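Cellule Trileck : foire aux questions de l'atelier
Mise à jour : 29/3/22

Cette page regroupe ce qu'on nous demande le plus souvent sur la cellule à deux bras, généralement par-dessus l'épaule et au plus mauvais moment. Elle s'adresse aux équipes Brasik et aux gens de Fleltham quand ils passent pour la maintenance. Le manuel reste la référence. Il est dans l'armoire, il est épais et la reliure est comme neuve, chacun en tirera les conclusions qu'il veut.

Par où commence-t-on le matin ?

Par un tour à pied, pupitre éteint. On regarde les câbles, les housses, les sangles de poignet, le sol. Ensuite seulement on met sous tension, on attend que le contrôleur ait fini de réfléchir à sa vie, et on lance la prise d'origine, un bras après l'autre. Le logiciel propose de faire les deux bras ensemble. Le logiciel propose beaucoup de choses.

La prise d'origine s'arrête en chemin. Je relance ?

Une fois, oui. Si elle s'arrête au même endroit, on coupe et on va voir. Dans la plupart des cas, c'est un câble qui tire un peu ou une housse qui a glissé et se coince dans une articulation. Relancer six fois de suite n'a jamais décoincé de tissu, nous avons des données solides là-dessus.

Que veut dire le défaut 847 ?

Officiellement, « écart de position doigt ». En pratique, un doigt a demandé à aller quelque part et le codeur prétend qu'il est ailleurs. On procède dans cet ordre :
Pince ouverte, cellule consignée, on bouge chaque doigt à la main, doucement.
On cherche un point dur dans l'articulation.
On nettoie, on acquitte, on refait une ouverture et une fermeture à vide.
Si le défaut revient, on appelle Neema Tanui avant de démonter quoi que ce soit.

Le dernier point a été ajouté en juillet. Les personnes concernées se reconnaîtront, le ressort aussi, si on le retrouve un jour.

Comment nettoyer les doigts des pinces ?

Chiffon non pelucheux, légèrement humide, et un pinceau souple pour les articulations. Pas d'air comprimé : il pousse la saleté exactement là où on ne pourra plus aller la chercher. Pas de solvant sur les bouts noirs non plus, ils deviennent brillants, très élégants, et ne tiennent plus rien.

Pour les supports argentés des articulations, un simple essuyage suffit. Profitez-en pour regarder les vis à la lampe. On ne graisse rien de visible à cet endroit, quelle que soit l'envie. 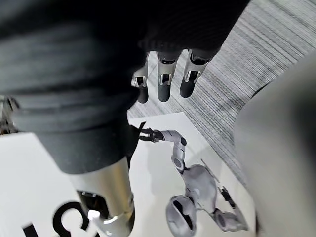
Le nettoyage se fait pince à hauteur de poitrine, en position de service. Certains préfèrent s'accroupir et travailler la tête sous le bras, par goût de l'aventure ; la position de service est pourtant dans le menu, deuxième page, et s'atteint en moins de temps qu'il n'en faut pour mettre un genou à terre.

Les housses en tissu, ça se lave ?

À la main, eau tiède, savon neutre, séchage à plat. Celle qui est passée en machine habille maintenant une perceuse à colonne. Au remontage, vérifiez que les plis tombent librement et que le bord inférieur ne vient pas frotter sur l'articulation quand le bras descend. Un aller-retour complet en vitesse lente avant de rendre la cellule, et on regarde pendant ce temps-là, les deux yeux ouverts, téléphone dans la poche.

Jusqu'où serrer la sangle du poignet ?

On doit pouvoir passer un doigt dessous (un doigt humain). Trop lâche, elle glisse vers l'avant-bras. Trop serrée, elle marque et finit par bloquer la rotation en bout de course. Le clip se place côté extérieur, sinon il accroche la table, et on l'entend depuis la cafétéria.

Et le câble qui fait une boucle ?

La boucle est voulue ! Merci de ne pas la « ranger ». Elle donne au câble la longueur dont il a besoin quand le poignet tourne. Tous les trimestres environ, une âme soigneuse la fixe bien proprement le long de l'avant-bras avec un collier, et le lendemain nous commandons un câble. Leonor Teixeira tient la liste des câbles commandés à ce titre et la communique volontiers.

Comment sait-on qu'une pince est mal étalonnée ?

Elle saisit la pièce, mais de travers. Ou elle la saisit très bien dans l'air, un peu à côté. Avant d'accuser l'étalonnage, regardez si la table a bougé. Elle est lourde, ce qui rassure tout le monde à tort : un transpalette qui recule la déplace sans aucune difficulté et sans laisser de mot.

Si la table est en place, on refait l'étalonnage avec la cale Leitão, celle de la boîte plate. Comptez 22 minutes par bras quand tout va bien. La procédure demande de relever deux points, d'approcher lentement le troisième et de valider. À l'écran, le bouton « Valider » et le bouton « Tout effacer » sont voisins et de la même couleur. Nous avons signalé la chose au fournisseur, qui nous a remerciés pour notre retour.

Avec quelles pièces fait-on l'essai de préhension ?

Avec les coques noires réservées aux essais, et seulement celles-là. On les pose sur la table jaune, sans chercher à les aligner au millimètre : l'essai doit ressembler à une vraie journée, donc à un léger désordre. Le bras en prend une par le bord, la lève, la présente, la repose. On répète avec l'autre bras.

Les coques d'essai finissent par s'user là où les doigts serrent. Quand le bord devient lisse, on jette. Garder une coque fatiguée « pour dépanner » garantit un essai raté le vendredi à 17 h et une discussion sans fin pour savoir si c'est la pince ou la pièce.

L'essai passe, mais la pièce pivote un peu dans la pince. C'est grave ?

Un peu, c'est normal : la coque est grande et la prise se fait près d'un bord. Si elle continue de tourner une fois le bras arrêté, la pince manque de force ou les bouts de doigts sont encrassés. Commencez par le chiffon. La tentation est grande d'ouvrir tout de suite les paramètres de serrage, parce que c'est plus intéressant qu'un chiffon, mais une force trop élevée marque la pièce et fatigue les articulations, et le réglage d'origine ne se retrouve jamais de tête. S'il faut vraiment le modifier, notez l'ancienne valeur dans le cahier. Dans le cahier, pas sur votre main.

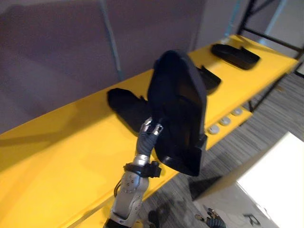 Martim Abreu nous écrit à ce propos que le chiffon ne règle pas tout, et qu'il a vu des bouts de doigts parfaitement propres laisser tourner la pièce toute une matinée. Chez lui, la cause était un bout remonté à l'envers : la face bombée se retrouvait dehors, la face d'appui dedans, et le contrôleur ne voyait évidemment aucun défaut. Il suggère un trait de marqueur sur chaque bout avant démontage. Nous avons adopté le trait de marqueur, et nous remercions Martim de ne pas avoir précisé qui avait remonté le bout en question.

Peut-on entrer dans la cellule si un seul bras travaille ?

Non. Le bras « qui ne fait rien » attend une consigne, et il peut la recevoir pendant que vous ramassez votre stylo. On arrête, on consigne, on met le cadenas, on garde la clé sur soi. La même règle vaut pour les visiteurs, les chefs et les gens très pressés, catégories qui se recouvrent.

Que faire si un bras s'est arrêté en tenant une pièce ?

Ne tirez pas dessus. Placez quelqu'un d'un côté pour soutenir la pièce, puis ouvrez la pince depuis le pupitre en mode manuel. Si le pupitre ne répond plus, il y a le déverrouillage mécanique, décrit au chapitre des arrêts dans le manuel. Oui, celui de l'armoire. Une fois la pièce sortie, on laisse le bras où il est et on note sa position avant toute remise à zéro, sans quoi Neema n'aura que vos souvenirs pour travailler.

Faut-il sauvegarder les programmes avant une intervention ?

Oui, sur la clé rouge, avec un nom de dossier compréhensible par autrui. La clé contient actuellement « final », « final2 », « final_bon » et « NE PAS UTILISER ». C'est ce dernier qui tourne en production depuis la révision.

Qui commande les pièces de rechange ?

Ingeborg Pfister, sur demande écrite, avec la référence gravée sur la pièce. « Le petit truc argenté du doigt » n'est pas une référence, même accompagné d'un geste. Pour les bouts de doigts et les sangles, il y en a d'avance dans le tiroir du bas ; si vous prenez l'avant-dernier, c'est à vous de prévenir. Le système a un défaut connu : personne n'a jamais pris l'avant-dernier.

Et si ma question n'est pas dans la page ?

Écrivez-la sur la feuille accrochée à l'armoire, avec votre nom et le numéro du bras (le 1 est à gauche quand on est au pupitre). Carolina Calado relève la feuille le mardi. Les questions anonymes sur la température du local seront transmises au service concerné.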